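Drenura Flaltar Yoke Review

Filed under: Strongman equipment, Yokes and frames

I bought the Flaltar in February with my own money, $743 before shipping. Drenura didn't send it and hasn't seen this review. It replaced a welded yoke I had used for six years and sold to a guy two towns over.

What you get

The Flaltar comes in two boxes. One has the uprights and the crossbar, the other has the feet, the plate pins and a bag of hardware. The uprights are square tube with numbered holes on the front face only. The crossbar is round, a little thicker than what I was used to, and slides onto the uprights with a collar on each side. Each collar takes one pin and one hand knob.

Putting it together took me an evening. The instructions are a single folded sheet and the drawing of the foot brackets is upside down compared to the parts. If the long side of the bracket is facing the front, you have it right. Mine went together wrong the first time and I had to pull it apart again. You need two wrenches of the same size, and they only give you one.

Height settings

I'm 5'8" and I run the crossbar on the sixth hole. My training partner Citlali Sandoval is shorter and uses the fourth. There is enough room below that for a teenager and enough above for someone well over six feet. Changing height between two people takes under a minute if the knobs aren't overtightened. If they are, you'll be hitting them with the heel of your hand.

The holes are close enough together that you can find a good pick height. On my old yoke I was always either a bit too low and squatting it up, or too high and on my toes. This is the main thing I paid for and I'm happy with it.

How it walks

Very well when light. At moderate weight, meaning up to around my best squat, it is steady side to side and the feet clear the ground with a short pick. I went through my training log and added up every run since I got it, and the total is 2906 feet. Most of that was 50-foot runs on asphalt, with a few on rubber.

Heavier than that, the uprights start to sway front to back. It's not bad and you can control it by keeping your steps short, but it is more than I had on the welded one. Any bolt-together yoke will move some. Retightening the foot bolts every couple of weeks helps. I put thread locker on them later and that helped more.

The crossbar has no knurling in the middle, only smooth powder coat. In a cotton shirt it sits fine. In a slick shirt it slid down my back on the second step and I had to drop it. I now put a strip of athletic tape across the center.

Citlali's opinion is that the bar is too thick for smaller lifters. She says it pushes her head forward and she has trouble keeping her elbows up. She set a personal best on it anyway, so take that how you want. She does like that the uprights are narrow enough to grab on to without flaring her arms out.

Plate pins

There are four pins, two per side. They are long enough for most people, but thick bumper plates eat up the space fast. With iron plates I've never run out of room. The pins are bare metal and mine showed light rust after one night outside under a tarp. I wiped them down with oil and it came off.

The clips that come with it are junk. They are spring clips and they walk outward when you drop the yoke. Use your own.

As a frame carry

Drenura sells the Flaltar as a two-in-one, with low handles that bolt to the uprights for frame carries. They work. The handles are a little rough at the ends and I took a file to them. They are fixed at one height, which is higher than what I've seen at contests, so don't count on your frame numbers carrying over. I use them for conditioning and leave it at that.

You can also press and squat from it if you set the crossbar as a stop, but it's not a rack and I would not bench in it.

Compared to the Rorus

The other one I looked at was the Rorus, which was $1380 delivered to my address. Mirjam Widmer has one in her garage and let me use it on two afternoons. It's stiffer, no question. The feet are wider, the crossbar is knurled and the pins are coated. It is also a pain to move by yourself, and she leaves hers assembled all year. Mine gets broken down and stood against a wall after every session.

If you're walking very heavy or you run a gym where it will get dropped by a lot of people, buy the Rorus. If you train at home with one or two other people, the extra money is hard to justify.

There's also the Stan, which is cheaper than both. I've only seen it at one contest and didn't get under it, so I can't say much. The uprights looked thin.

Problems so far

One knob cracked in the second month. Drenura mailed a new one with no argument, though it took three emails to find the right person. The paint on the feet is chipping where they land, which is normal. The hole numbers are stickers and two have peeled off. I marked mine with a paint pen.

Would I buy it again

Yes. For a home yoke that has to be put away, it does the job. I'd like a knurled center and better clips, and a second wrench in the box would cost them next to nothing. I'd give it a solid 4 out of 5.

I'll update this after the summer if anything else breaks.

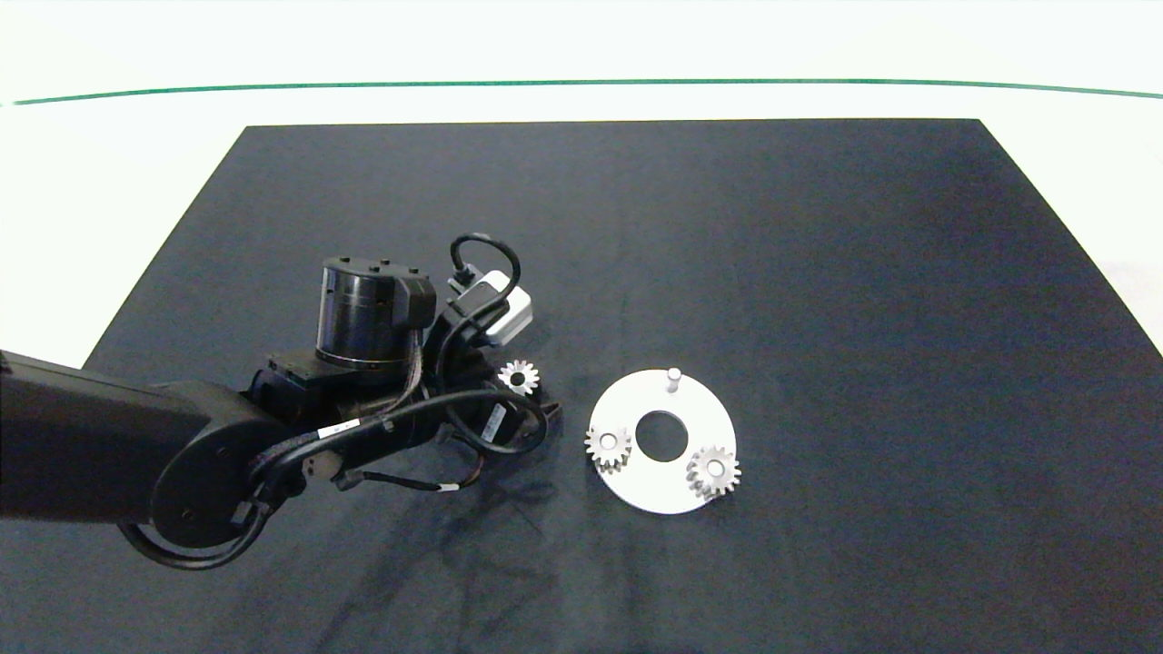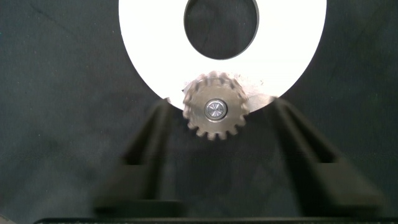 First, the table with the black cloth. Second, a small metal gear and a white ring.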